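Skuseo Publishes Free Bench Guide for Two-Arm Robot Cells

MEDINA, February 2024 – Skuseo today released the Windik Guide, a plain-language set of good practices for small robot cells that handle mixed parts. It's free to download, and we can't wait to see it in workshops!

The guide covers gripping limits, cable routing, stop checks and bench layout. It grew out of 2000 logged picks and a lot of lively arguments over coffee with our partners at Drakov.

"Small shops kept asking us what good looks like," said Shahab Karimi, who led the writing. "Now they have 4 short chapters they can read in one sitting, and a checklist to tape up by the bench."

Comments are open through April, and a second edition will follow. Every comment gets a written reply from the team.
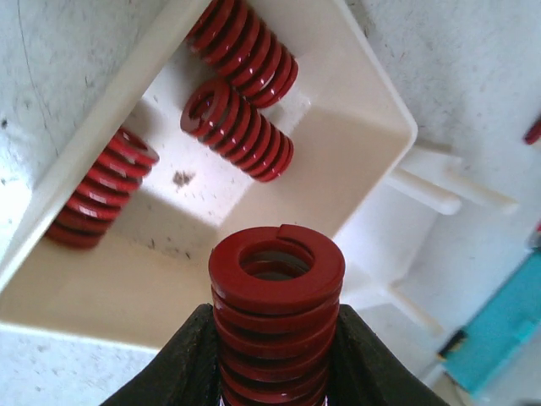
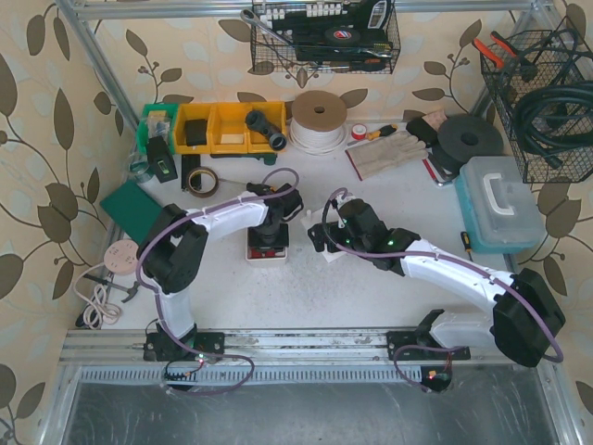
Work at the bench: a red coil spring held in a gripper (first photo) and the two-arm cell (second photo).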